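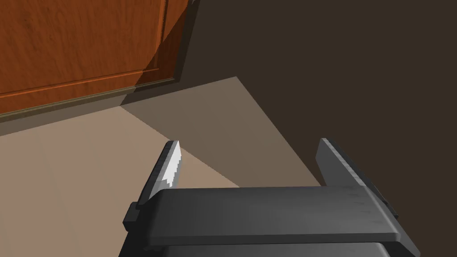
Kvaran, the robotics software company based in Flallham, is opening up its Hinorside collection this May, a set of 2,641 recorded examples of household tasks performed in simulated kitchens. Every example was gathered by a person steering a virtual robot through a job from start to finish, and every one is meant to help a learning system pick up the small skills that people use at home all day long. Much of that work happens low down, where a gripper reaches toward the floor with its two fingers spread wide, a wood-grain cabinet door close by and a broad shadow lying across the smooth, pale ground of whatever room the simulator has drawn up. We are thrilled with how the collection has come together and can't wait to see what other teams do with it.

Hinorside covers 17 tasks. Some are short, like closing a drawer or moving a cup from one counter to another. Others ask the operator to link several steps, such as opening a cabinet, taking out a bowl, setting it by the sink and shutting the door again. Low cabinets get a lot of attention this time. Users of our first, smaller release told us that their systems did fine at counter height and then fell apart near the ground, so we went back and recorded far more work down there.

The examples were recorded with Gruveo, our own control tool, which lets an operator guide the arm with a handheld controller while watching the view from the wrist. Gruveo saves the arm's motion, the finger opening and the wrist view together, all on the same clock. It also lets the operator flag a moment when something went wrong – a missed grasp, a door bumped with a knuckle – and keep going. Those flagged runs are part of the release. Early tests at our office suggest that a system trained with some recoveries in the mix gets itself out of trouble more often, and we would love to hear whether others find the same.

Six operators did the recording, working in short shifts from our Flallham office. None of them had steered a robot before joining the project. Each spent the first week on practice runs, which are not included, and then moved through the task list in a shuffled order so that no single task carries just one person's habits. You can tell the operators apart after a while! One likes to come at a door from the side, another pauses well back and lines everything up first. We kept all of those styles.

The rooms change as well. There are 396 kitchen layouts in the set, with different cabinet finishes, floor colors, wall tones and lighting. Strong shadows were left in on purpose. Real kitchens have them, and a system that has only seen evenly lit rooms tends to treat a dark patch on the floor as a thing to avoid.

Each example comes with a plain written instruction, the full motion record and a note on whether the task was completed. A separate group of layouts has been held back for testing, and the scripts we use for scoring are included so that results can be compared fairly. The download also contains a small starter set for anyone who wants to look around before committing the disk space.

Hinorside will be free for research and teaching. Companies that would like to use it in a product can ask for a license through the Kvaran website, where the task list and the recording guide given to our operators are already posted.

Work on the next round has begun, this time with two arms. The first tasks are folding a dish towel and holding a bag open while filling it, and both are proving harder to steer than we expected. Teams that want to suggest a task can send it in through the same page until the end of May.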